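Toaster (two-slot, household)

From the Grondel Household Encyclopedia, a site where each entry is written by one person who likes the subject a bit too much. I got toasters, and I'm delighted!

A toaster is a small electric kitchen appliance that browns sliced bread by holding it close to hot wires. The kind most of us grew up with is the pop-up toaster, where the bread goes in at the top, a lever takes it down, and a spring sends it back up again when the time is done. I've owned 6 of them in my life (one lasted a fortnight, and I still hold a grudge).

The usual parts

The outside is the shell, which may be metal or plastic and comes in every shape from sharp-cornered box to something more like a bar of soap. Along the top are the slots. Inside each slot there's a pair of wire guides that keep the slice upright and away from the elements, and under the bread is the carriage, the little lift that goes up and down. Then you've got the lever, the browning control, usually a cancel button, a crumb tray at the bottom if you're lucky, and the lead, which is always either far too long or an inch too short.

Taller slices stick up past the slot on lots of models, so you get a pale strip along the top crust. My gran used to turn hers over halfway through. I do it too, and I'd defend it to anyone.

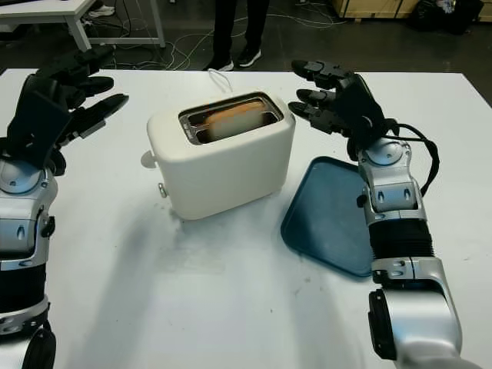

Estrella Meléndez wrote in to say that turning the slice is a waste of good heat, and that you should just buy a squarer loaf. She has used a Pasevetti with extra-deep slots since last September and says she won't go back.

Well, fair enough, but I like a tall loaf! The deep-slot machines are lovely for doorsteps and teacakes, though I find thin bread leans over in them and comes out stripy.

What the numbers mean

People assume the dial is minutes. On some toasters it more or less is, on others it's only a scale of brownness, and no two makers seem to agree on it. On my old Tillar a 5 was charcoal. On the one I've got now it's a nice deep gold, and frozen slices need it. The second round always browns quicker as well, what with everything being warm already, so I nudge the dial down a touch.
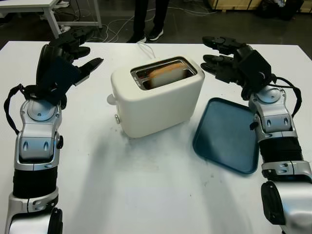 Ximeng Yuan

Trays and serving

Toast goes soggy when it's stacked flat on a cold plate, because the steam has nowhere to go. The old answer is a toast rack. Mine is a tray with a raised rim, kept next to the toaster, with the slices propped against each other like a tent until the butter comes out (the rim catches the crumbs, most of them anyway). Leave a bit of space round the toaster itself, and don't push it under a cupboard or up against a curtain while it's on.

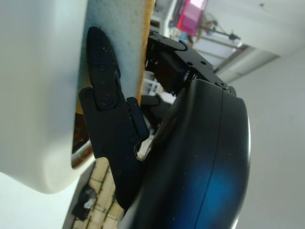
Off-white object, close up.

Cleaning

Unplug it first and let it cool right down. Slide out the crumb tray, tip it into the bin and wipe it. If yours hasn't got one, hold the toaster upside down over the sink and give it a gentle shake. Never go poking about in the slots with a knife, plugged in or not, as the elements are easily bent. A damp cloth does for the outside, and a soft dry pastry brush is good for the bits round the top.

See also: bread bin; butter dish; crumpet; toast rack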